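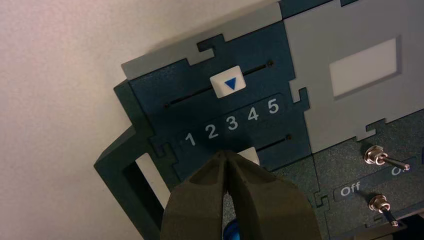

Tag der offenen Tür bei Beddoe: Ein Sonntag am Schieberegler

Skikamport, 22.12.19. Zwei Tage vor Heiligabend fährt man normalerweise in die Stadt und kauft Badesalz für Verwandte. Ich bin stattdessen mit dem Bus ins Gewerbegebiet gefahren, 27 Minuten, davon sieben im Kreisverkehr vor dem Möbelhaus. Bei Beddoe werden Übungstafeln gebaut, Platten mit Reglern und Anzeigen zum Schieben und Drücken. Das Einladungsblatt versprach »Technik zum Anfassen und Punsch«. Der Punsch war um elf alle.

Empfangen hat mich Suryani Sembiring, die den Rundgang an diesem Vormittag schon zum vierten Mal machte und entsprechend zügig ging. Erst das Lager (Kartons), dann der Flur (Kartons), dann endlich der Raum mit der Tafel, wegen der die meisten gekommen waren. Sie heißt im Haus Stiltlow, nach dem Ort, für den die erste gebaut wurde, und ich habe mehr Zeit mit ihr verbracht als mit manchem Kollegen auf der Weihnachtsfeier.

Das Prinzip erinnert an Fußbodenmatten aus dem Kinderzimmer: Einzelteile mit eckigen Zähnen, die ineinandergreifen, dunkles Petrol neben Hellgrau. Im petrolfarbenen Teil läuft ein weißer Knopf in einer langen schmalen Nut, darauf ein blaues Dreieck, darunter eine Skala von 1 bis 5. Man schiebt, das Dreieck zeigt, man ist zufrieden. Ich ließ ihn in der Gegend der 3 stehen, wo ich mich auch bei Kundenumfragen am wohlsten fühle. Im grauen Teil daneben sitzt ein blasses rechteckiges Fenster. Ein Herr im Lodenmantel fragte, was es denn anzeige, und bekam die Auskunft, das komme darauf an. Er notierte sich das.

Es gibt noch einen zweiten Schieber weiter unten, und an dem schieden sich die Geister. Die Kinder wollten beide gleichzeitig bewegen, die Eltern wollten nach Hause.

Weiße Wände, wohin man schaut

Slamet Ong kümmert sich bei Beddoe um alles, was um die Tafel herum steht. Mit ihm sprach ich über Wände, länger als geplant. Sie sollen glatt sein und hell und möglichst wenig hergeben, damit der Blick beim Schieber bleibt. Den Farbton habe man aus 22 Mustern ausgesucht. Ich hätte auf Weiß getippt.

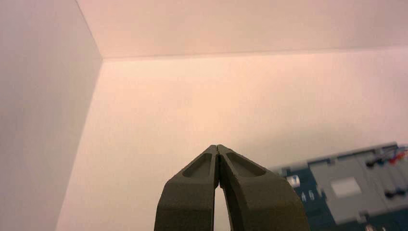
Im Katalog führt man den Ton unter der Nummer 617, und wer sie einmal gehört hat, vergisst sie schwer, ich habe es auf der Heimfahrt versucht. Gestrichen wurde an zwei Wochenenden, mit Farbe von Nerkance, über deren Lieferzeiten Herr Ong sich ausführlich und nicht druckreif geäußert hat. Auf meine Frage, ob man nicht wenigstens ein Bild aufhängen könne, sah er mich an wie einen, der im Museum nach Ketchup fragt.

Zum Schluss ging es noch einmal zurück durch den Flur. Für Nachahmer: Die Linie 7 fährt sonntags nur stündlich, Parkplätze gibt es hinter der Halle, und im Foyer liegen kostenlose Kugelschreiber. Meiner schreibt petrol.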